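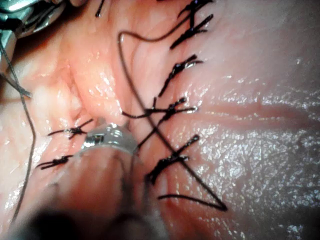
From: Uliana Pylypenko
To: eating-out list
Subject: Re: [eating-out] Spring dinner – Etier tasting menu?

Halyna Romaniuk wrote:

> Hi all,
>
> I think I've found our spring dinner. Etier has moved into the old
> furniture showroom by the river and they're doing a seven-course
> tasting menu at $61 a head. Sixty-one! For seven courses! It's at
> 4.8 stars on Rellar with 993 reviews, so I don't think we need to
> worry about quality. The chef was at Stetsiuk for years and a
> couple of you will remember how good that was before the rent went up.
>
> They want a deposit through Rellar to hold a table for 14, and it's
> nonrefundable after the first week, but the manager (Horácio
> Magalhães, very sweet on the phone) says they're booking fast and he
> can only keep the back corner for us until the end of the week.
> Wine pairing is optional. There's a vegetarian version if we tell
> them ahead of time.
>
> I vote yes. Can people say yes or no by tomorrow night so I can put
> the deposit down?
>
> Halyna

Halyna, thank you for doing the legwork, and I mean that, since I did it last spring and I remember what it's like getting 14 people to answer an email. But I'm a no for now, and I'd like to say why before the deposit goes anywhere.

Start with the reviews. Etier opened in February. I went and read them, more than I meant to, and a big chunk are for the brunch counter they ran out of the farmers market last year. Same name, same Rellar page, completely different thing. Those people are giving five stars to a biscuit with hot honey. I had that biscuit. It was a very good biscuit! It tells me nothing about whether they can get seven plates to a table of 14 while they're hot. When I sorted by newest, the ones that talk about dinner at all were a lot more mixed. Slow, loud, lovely scallop, slow again. One man waited so long between the third and fourth courses that he walked out to move his car and came back and still hadn't missed anything.

Also, Rellar gives you points for leaving a review. More points if you do it the same night. I've got nothing against points, I've eaten plenty of free dessert that way, but I wouldn't call it a reason not to worry about quality.

Second, the room. It seats 208. I asked, because the old showroom is enormous and I couldn't picture it. Who does a tasting menu for 208 people? Stetsiuk had maybe ten tables, and the chef could see every one of them from the pass. I loved Stetsiuk as much as anyone here (the beet thing with the horseradish, I still think about it), but what I loved was a tiny kitchen cooking for a tiny room. Put the same person in front of a hangar and you get banquet food with tweezers. Maybe I'm wrong. I would like somebody to go eat there on a normal night and tell me I'm wrong.

And "was at Stetsiuk for years" – doing what? Danylo worked the floor there the last two summers and he says he remembers the name but thinks it was pastry. Danylo, correct me if I've got that garbled. Pastry would be fine for course seven.

Now the money. $61 is the price on the poster. Here is what I could find in the fine print on the booking page, and you have to tap a little arrow to open it:

22 percent service charge for parties over eight
Bread is extra (bread!)
"Kitchen appreciation" of 3 percent, which they say is optional, but you have to ask to have it removed
Corkage so high that it may as well say no
Sales tax on top of all that

Nobody has to order the pairing, but the cheapest bottle I saw on the list was $48. I did the math for 14 of us with bread, a modest amount of wine, the fees and the tax, and assumed about half of us would want coffee. I got $2182. Divide that up and you're at nearly $156 each. I may have rounded something funny along the way, so please check me, but I'm not off by enough to get us back to sixty-one. A few of the people on this list said in the fall that $90 was their ceiling, and they said it quietly, and I don't want them finding out the real number when the folder lands on the table.

Then there's the deposit. Nonrefundable after one week, for a dinner that's more than a month out, for a group that has never once in its history had the same headcount on the night as it had on the list. Remember the Korean barbecue? We booked 15 and sat down with nine. They shrugged and took a table away. Etier would keep the money. And it isn't even Etier holding it, it's Rellar, so if the restaurant changes the menu or moves us out of the back corner, who do we complain to? I read the terms twice and came out less sure than when I went in.

I don't blame Horácio for the "booking fast" line. It's his job to say it and I'm sure he is sweet on the phone. But I looked at the calendar for our night and there were openings at 5:30, 6:00, 6:15, 7:45 and 8:30. For two, granted. It still doesn't look like a place that's turning people away at the door, and I'd be surprised if the back corner went to anyone else before the end of the week. I'd ask him straight out whether he'll do 14 off the regular menu with no deposit. If he says yes then all of this gets a lot simpler and I'll probably come around.

A few other things I'd want answered before I say yes:

Is the vegetarian version seven real courses, or is it the same menu with the fish taken off? Zlata got a plate of garnish at the last place and was very polite about it, and I don't want to put her through that again.

Can they do it in under three hours? Some of us have sitters. The website says "allow an evening," and I don't know what that means.

Where do people park? The lot behind the showroom used to be free and now there's a gate on it.

How loud is it? Concrete floor, high ceiling, hard chairs. We spent most of the fall dinner shouting across the table and the two ends might as well have been at different restaurants.

So that I'm not only throwing cold water, two other ideas.

Dullard, on the corner past the library. Yes, the name. Yes, it looks like a place that sells lamps. But the roast chicken is the best I've had in town in a long while, they do big family platters, the most expensive one is $38 a person, and that's with salad and potatoes and, I would like it noted, bread. They'll push the long tables together if you call in the afternoon. No deposit. They do have a short wine list and one of the reds tastes like a wet basement, so avoid that. Zlata and I went a few weeks ago at 6:30 and were served inside of 15 minutes, and she had the mushroom pot pie and finished it.

The other one is to do a potluck at my place again. I know, I know. We've done it. But I have the big table now and the folding chairs are still in the garage from New Year's, and if everyone chips in what they would have spent on the service charge alone we could buy an embarrassing amount of crab.

Or, if people really have their hearts set on Etier, how about four of us go first, on our own dime, sit in the middle of the room and order the tasting menu like anyone else. I'll be one of the four. I'll even try to be in a good mood. If it's great I'll write back and eat my words in front of the whole list, and we can do it for the summer dinner when they've had some time to sort out the timing.

I realize a couple of you already replied yes to Halyna off the list, and I'm sorry to be muddying things at 11 at night. If the count is already at 14 firm yeses with everyone knowing it's closer to $156, then go ahead without me and I'll hear about the scallop. I just don't think most people who said yes were saying yes to that.

Halyna, please don't put the deposit on your own card either way. You fronted it for the barbecue and I'm pretty sure at least two people still owe you. (I paid. I checked.)

Danylo, could you let us know about the pastry thing? And does anyone have Dullard's number? The one online rings through to a dry cleaner.

Uliana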